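Okay I've been home from the Warraich catchment for a couple of days and I still can't stop thinking about it, so here's a long thread about a small-town adaptation fund that I reckon more people should hear about. Grab a cuppa. 1/

Quick background. Warraich is farming country, three creeks running into one river, and the river has been over the road more often in the past decade than most locals can remember from the forty years before. Dry spells in between are longer too. 2/

For ages the only money around was recovery money. Flood comes through, grants open, you fill in the forms, you get your fence back exactly where it was. Then the next flood takes the same fence. People were so tired of it. 3/

So the council put a slice of its budget into a pot called Tesia and said: you can only spend this on things that make the next one less bad. Culverts, tanks, shade, moving the pump shed uphill. All the boring stuff (I love the boring stuff). 4/

First round, 132 applications! For a catchment with 2842 households, that floored me. And the form is two pages long. Two! I've filled in longer ones to borrow a projector. 5/

Lyle Schumacher runs the desk side of it and walked me through how they score things. The bit I liked best is that you get points for sharing. If three neighbours put in for one bigger tank between them, they go up the list ahead of three separate small ones. 6/

He showed me a spot on the lower creek where four properties went in together on replanting the bank. River oaks, bottlebrush, lomandra right down at the waterline. 1522 plants in the ground, and they did it over two weekends in February, in that heat, the absolute legends. 7/

Is it going to hold in a big flood? Lyle's answer was "ask me in five years", and I respect that. Young roots are young roots. But they've got marker pegs in along the bank so they'll know how much they've lost or kept, which is more than anyone had before. 8/

Then there's the upper end, which is a totally different problem. Up there it's heat and water running short. Hicham Lamrani grows veg under shadecloth and he's a convert, he talked for an hour straight and I filled half a notebook. 9/

His grant was $820. Doesn't sound like much, does it? It paid for moisture probes and a timer, and now he waters before dawn and only the beds that need it. He reckons the lettuces used to sulk by lunchtime and now they get through to the evening pick. 10/

He also lends the spare probe out. It's been up and down that road all summer, and two more places have put their hands up for the next round after having a go with it. You can't buy that kind of advertising. 11/

Now the harder part, and I don't want to skip it. Renters mostly can't apply. If you don't own the place you need the owner's signature, and plenty of owners live somewhere else and don't answer emails. Tomomero, the little settlement by the rail bridge, is nearly all rentals and got almost nothing. 12/

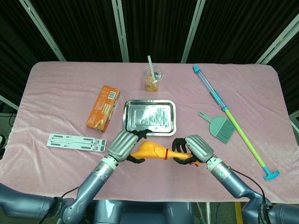

I asked at the council office whether that would change, and they're looking at letting tenants apply for anything that can be unbolted and taken away. Portable shade, small tanks, window screens. I really hope it gets up, those houses are ovens by mid-afternoon. 13/

The other gap is upkeep. Tesia pays to put something in, and then it's yours. Fine for a tank, less fine for a kilometre of creek bank that wants weeding every spring. The neighbours on the lower creek have a roster, but rosters depend on people staying put and staying well. 14/

There's a group called Cledar one valley over trying a version where a bit of each grant is held back and paid out in years two and three, if the thing is still being looked after. I'm heading there next and I'm properly excited to see how it's going. 15/

If your council has anything like this, please tell me about it! Especially if it's tiny, and especially if you've cracked the renter problem. Replies are open and I read them all, usually at 6 am with toast. 16/

Oh, and a few of you asked for the two-page form. Lyle says he's happy for other places to copy it, so I'll put it up as soon as I've found where I saved it. 17/17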